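Search datasets
Type and press Enter

# Stado Brick Stacks

Share 3 · Comments 3

A set of photographs and build notes for short stacks of large toy building bricks, the chunky sort made for small hands. Put together for sorting and matching tasks, and for anyone who wants plain pictures of bricks on a plain surface.

Version 1.2, October 1, 2024

## What is in it

- 3000 photographs, saved as JPEG
- 117 build notes, one short text file per stack
- `stacks.csv`, which links each photograph to its build note
- `colours.csv`, the list of colour names used in the notes

The bricks came second-hand in two mixed lots, sold under the names Dito and Brellow. Most bricks from one lot will clip on to the other. Where the fit was poor the build note says `loose`, and the stack may lean a little.

## How the stacks were built

Each stack was pressed together by hand and set down on a tabletop. Bricks were wiped with a damp cloth and left to dry overnight before use. We did not try to line the stacks up with the table edge, so they sit at all sorts of angles.

Build notes list the bricks from the bottom up, one to a line. Bricks may be stepped, so that part of the one underneath still shows. A note for a stack of three reads:

 1 teal
 2 lime
 3 red
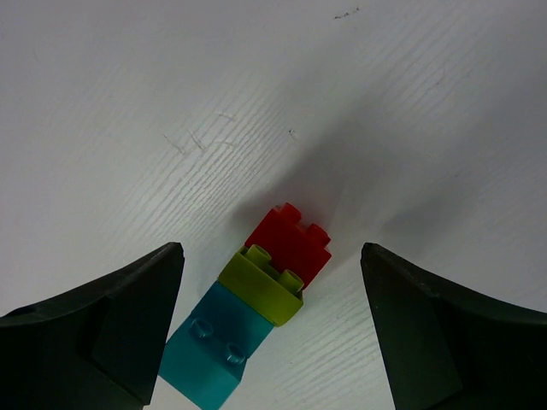 ## Colour names

We kept the list short. `teal` covers everything between blue and green, and `lime` is used for the yellowish greens. Ordinary mid-green is `green`. Faded red bricks are still `red` – we had an `old red` label in the March version and dropped it, as two people labelling the same brick could not agree.

If you need finer colours, take them from the photographs. The light varies across the table, and one brick can come out noticeably darker on its sides than on its studs.

## Known problems

- 70 photographs have no build note. They are marked `none` in `stacks.csv`.
- Some bricks run out of the picture. Do not use the photographs to measure brick length.
- The notes do not say which way a brick is turned, only its place in the stack.
- Studs were not counted. An empty `studs` column is left over from an early plan.

## Splits

`train.txt` has 2000 photographs and `rest.txt` has the others. Photographs of the same stack are always kept in the same file. Please keep it that way if you make your own split.

## Use

Free to use and change, with a mention of Stado Brick Stacks. Send corrections to the build notes through the Ban tracker, giving the line number in `stacks.csv`.

Comments (3)

**pegboard**
Is there a list of which bricks are Dito and which are Brellow? The notes only give colours.

**stado-bricks**
No, they were washed together and we didn't keep them apart. Sorry.

**m_holt**
The colour file opens with a blank first row in my spreadsheet. Easy to delete, but worth fixing in the next version.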